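Escondite Triltex para fotografía de aves
Julio, por Socorro Paucar

Por fin tenemos en el catálogo un escondite de una plaza que se monta sin pelearse con las varillas, ¡y estamos encantados!
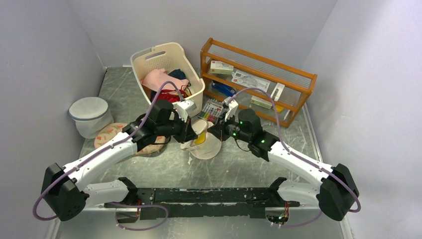 Rizal Yeoh comenta que lo dejó plantado junto a la laguna antes de las seis y que las garzas siguieron pescando como si nada, aunque a él le habría gustado una ventana más baja para los chorlitos.

Pues la ventana baja existe: va en el frontal, a ras de suelo, con red de camuflaje y cierre silencioso (nada de velcro, que en el campo suena como un trueno). Las otras tres quedan a la altura de un trípode con la silla puesta, y por la manga delantera pasa sin apuros un teleobjetivo largo.

Peso con funda: 3.510 gramos
Altura interior: 166 cm
Piquetas incluidas: 10
Referencia: 317

La tela es la misma del modelo Ilten, mate por fuera y oscura por dentro, y aguanta bien el rocío de la madrugada. Si vas a humedales, añade el suelo Isaksson, que se engancha con cuatro botones y se lava con manguera. Yo ya no salgo sin él.

Contacto: tienda Skundgate | © Skundgate | Volver arriba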